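My uncle left me a hat shop with no hats in it, which is so like him. Well, one hat! A black baseball cap, plus a gold-colored wire holder to stand it on and a pale wood board with a crack running through one corner. I moved into unit 3204 in September with all of it in one box.
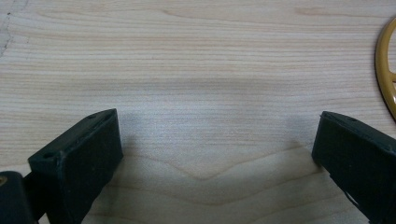

So what do you do with a cracked board?
You put it on the carpet and call it a display until you can afford a counter.

Joon-young Ji from Gomen, the noodle place downstairs, came up at closing and offered me $20 for the cap. I said 200 (I was kidding, mostly). He sat down on the floor to think it over. 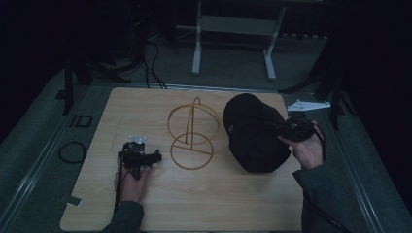
"Your uncle wore that to my wedding," he said finally. "With a suit. My mother cried."

I told him he could have it for soup. He went down to get me a bowl, and I started looking for a bag.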